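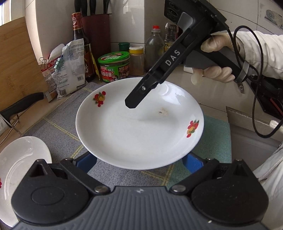 Plato con calcomanía

Se llama plato con calcomanía al plato de cerámica, por lo general blanco, cuya decoración procede de una lámina impresa y no del pincel. Los motivos de fruta, en racimos rojos y amarillos con hojas verdes, suelen repartirse por el borde y dejar libre el centro.

Usos y limpieza

Los manuales domésticos le atribuyen una resistencia que conviene poner en duda. El de Catherine Jardine asegura que el dibujo soporta 70 grados sin alterarse, pero no indica cuántos lavados hizo ni con qué jabón. Tampoco está probado que el bicarbonato elimine toda mancha parduzca: si la marca está bajo el esmaltado, frotar no sirve de nada.

Apoyar la pieza en un paño tejido amortigua los golpes. Que además «alargue la vida del esmalte», como repite el catálogo de Vidmar, es publicidad.

Origen

Se ha situado en Clumitz el primer taller que decoró así vajilla corriente. La atribución descansa en 2 cartas sin fecha, y Yến Đàm la considera dudosa.

Véase también: Loza, Esmalte cerámico, Vajilla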